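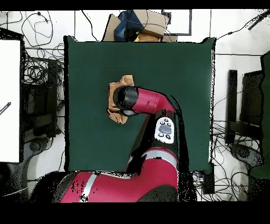

Pressing down on a crumpled paper bag, on the green mat.

Workshop Tips: Getting a Robot Arm to Handle Paper Bags

Paper bags are harder to work with than boxes. They give way when touched, and a bag that has been crumpled once never folds the same way again. At Kukside we spent October comparing two ways of picking them up, and the notes below are what we would pass on to anyone setting up something similar in a garage or shop.

The two methods

The first method, which we call Flunari, brings the gripper in from the side and closes on whatever edge it meets. The second, Girnska, presses the gripper down into the middle of the bag first, lets the paper fold up around it, and only then lifts. We ran 25 tries with each, using plain tan grocery bags.

Flunari dropped or missed the bag 20 times. Girnska failed 4 times. Most of the Flunari misses came from the bag sliding away before the gripper had closed. That is a small test with one kind of bag, so don't read too much into the exact numbers.

Setting up the work area

Put down a mat in a dark, solid color. A tan bag on a white floor is hard for a camera to pick out, and a bare floor is slick enough that the bag skates. Green worked well for us. Tape the corners if the mat curls.

Place the bag a little off center, on the side the arm reaches most easily. If the elbow has to straighten all the way, you lose downward pressure at the end of the reach.

Keep cables clear of the arm's path. Run them behind the stands and check them again after every change of position.

Crumpling the bag

Crumple each bag by hand and open it halfway. Use a fresh one after five tries, as worn paper goes limp and becomes too easy. Brahim El Ouafi marks the bottom of each bag with a pencil stroke per try, and we all do it now.

How hard to press

Start light. Increase the force in small steps until the paper stands up on both sides of the gripper. If the bag flattens and stays flat, back off one step. Hold for 2 seconds before lifting. Shorter holds gave us loose folds.

When it fails

Look at the folds before blaming the software. A bag that folds on one side only will usually slip. Move the press point toward the flat side and try again.

Wipe the gripper with a dry cloth between sets. Paper dust builds up faster than you would expect.

Waxed bags are a separate problem. We tried a few with the Yeoh settings and stopped, so there are no results to report on those yet.

Posted Saturday, January 6, 2018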